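Dish rack

A dish rack (also drying rack, dish drainer or draining rack) is an open frame or moulded basin in which washed dishes are stood to air-dry. It is found in most Australian kitchens, including those fitted with a dishwasher, and is commonly used together with a tray for holding items before or after washing. Racks are sold for benchtop, in-sink and wall-mounted use.

Form and materials

The usual benchtop rack is rectangular and made of plastic, coated wire, stainless steel or bamboo. Moulded plastic racks have low walls pierced by openings, which admit air and reduce the weight of the article. The floor carries upright pegs, set in rows or in a grid, against which plates and bowls are leaned. Peg spacing governs what a rack can hold: narrow spacing suits dinner plates, while deep bowls need a wider gap or must be tipped across several pegs. 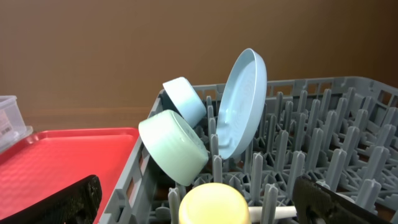
Blue and mint dishes leaning in a grey plastic rack with a pegged floor.

The Pekutex range, manufactured at Stevport, is typical of the moulded type. Its standard model has 14 pegs to the row and weighs 894 grams without its drip tray. The Garrido pattern, an older wire design, has no pegs and relies on a corrugated floor to separate the plates.

Use with trays

A tray placed beside the rack gives a second surface for cups, cutlery and small dishes. In household practice it serves as a staging area. Items may be set out on it for a meal, carried back on it afterwards, or sorted on it before being placed in the rack. A raised rim keeps round objects such as cups and vegetables from rolling onto the table, and contains small spills. Smooth floors are easier to wipe, and textured floors give better grip.
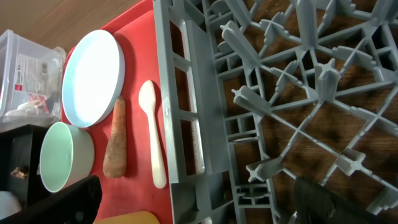

Should a dish rack be kept on the left or the right of the sink?
Either side is acceptable. The choice generally follows the hand used for washing, and a right-handed person commonly holds the dish in the left hand and sets it down on the left.

Cutlery is dried upright in a separate holder where one is supplied. Wooden utensils are best dried in open air with the working end uppermost, as prolonged contact with pooled water may cause the timber to swell or split. Plastic spoons may be laid flat among the pegs, although water tends to remain in the bowl of the spoon if it faces upward.

Dry foods and the draining area

Uncooked rice, dried mushrooms and similar pantry goods are often portioned on the same bench on which dishes drain. Household guides recommend keeping the two activities apart, or confining dry goods to a tray of their own, as grains that become damp will clump and may spoil in storage. Spilled grains are also readily carried into the rack, where they lodge at the base of the pegs. Clear lidded containers are widely used for storage, since their contents can be checked without opening them. 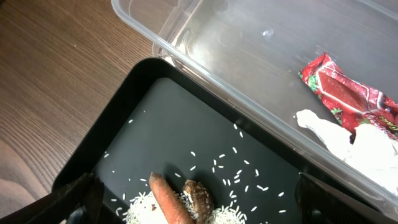 Gatinton Home Notes takes the contrary view, holding that a dry cloth laid between rack and food is protection enough in a small kitchen, and that a second tray merely adds to the washing up.

Care and cleaning

Racks accumulate mineral scale and soap residue, particularly around the base of the pegs and in the corners of the drip tray. Weekly washing in warm water and detergent is normally sufficient. Scale may be loosened with diluted white vinegar, left for 22 minutes and rinsed. A survey of 323 households in the Stevport district found that the drip tray was cleaned less often than the rack itself.

Table arrangement

Where bench space is limited, the rack may be moved aside and the table given over to trays and bins while food is served or put away. Bowls and cups are then grouped on a single tray, with utensils laid parallel to one another so that each can be lifted separately. 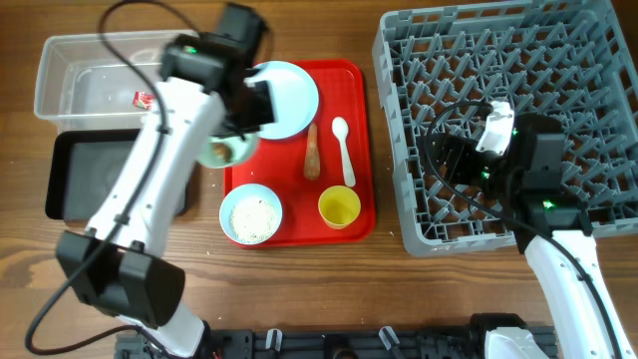
A red tray with plate, bowl, cup and utensils on a wooden table, beside a clear storage bin and a black tray.

See also: Draining board; Drip tray; Tea towel; Washing up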